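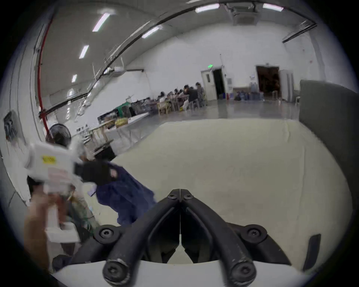
Soft surfaces and speech in shared rooms
Speaker notes, June session

Slide 1
Say the scope first. The talk covers speech heard inside one room. It does not cover noise through walls, plumbing or footfall from above. People from the Kokonia building will want to ask about footfall. Send them to the afternoon session.

Slide 2
Two terms, and keep them apart. Absorption is sound energy lost in a material. Insulation is sound kept from passing through a material. A thick curtain does some of the first and very little of the second. Most complaints we received at Ots mixed the two, and two purchases were made on the wrong one.

Slide 3
Reverberation time. Define it as the time for the level to fall by 60 dB after the source stops. Do not derive Sabine on stage, the formula is on the handout. Mention that it assumes an even sound field, and a long low room with all the soft material at one end does not have one.

Slide 4
Where the absorption comes from in an ordinary furnished room: seats, bedding, carpet, upholstered dividers, people. Thin fabric over a hard board does little at low frequencies. Thickness of the fill matters more than the cover. An air gap behind the fill helps lower down. 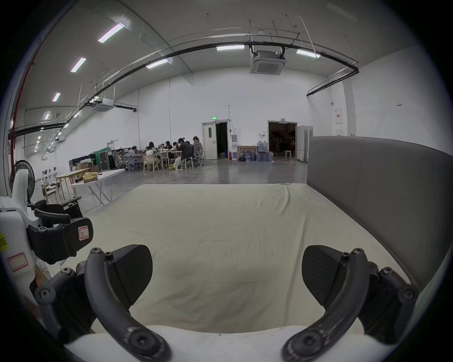

Gray upholstered panel beside a mattress with an off-white sheet.

Slide 5
Screens. A screen works by blocking the direct path, so height above the seated head counts for more than fabric. With a hard ceiling the sound goes up and over and a good part of the benefit is lost. Treat the ceiling first if the budget allows only one item. Say this slowly - it is the line people write down.

Slide 6
The Kandumier room. 47 square meters, hard floor, flat painted ceiling, 22 seats. Ceiling tiles went in before the screens, with one measurement in between. Show the octave band chart. Point at 500 Hz and 1 kHz, then at 125 Hz, where the curve hardly moves. Do not read out the whole table.
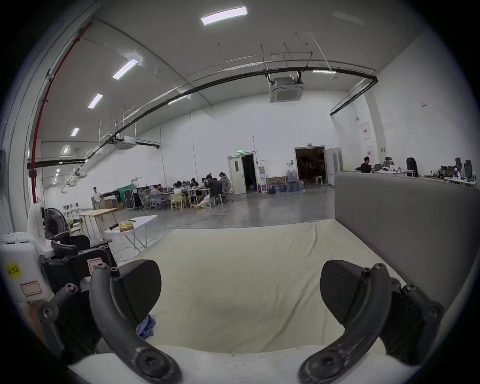
Witold Stępień wrote after the dry run that the 125 Hz band should come off the chart, as it carries little speech and the audience will fix on it. I have kept it in. Rooms with a boomy low end still get complaints after treatment, and the chart should show why.

Slide 7
Background level. A quieter room is not always a more private one. When the ventilation was turned down at Codska, talk from the far desks became easier to follow. Explain masking in one sentence and move on.

Slide 8
Measuring. Use at least 6 source and receiver combinations, more in an L-shaped room. Keep the microphone a meter or more from any surface. Record who and what was in the room - a full room and a bare one give different numbers, and a report that leaves this out cannot be compared with the next one.

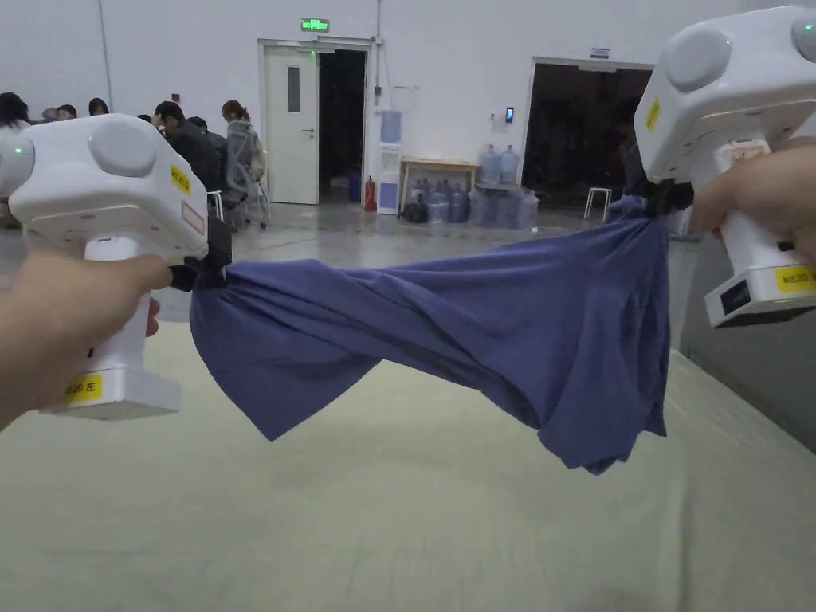 Can a phone app be used for the first check?
For comparing before and after in the same spot with the same phone, it is good enough. It should not be used for absolute levels or for anything below 300 Hz.

Slide 9
Order of work: measure, ceiling, screens, measure again, then look at the ventilation. Leave the slide up during questions. Handouts are by the door.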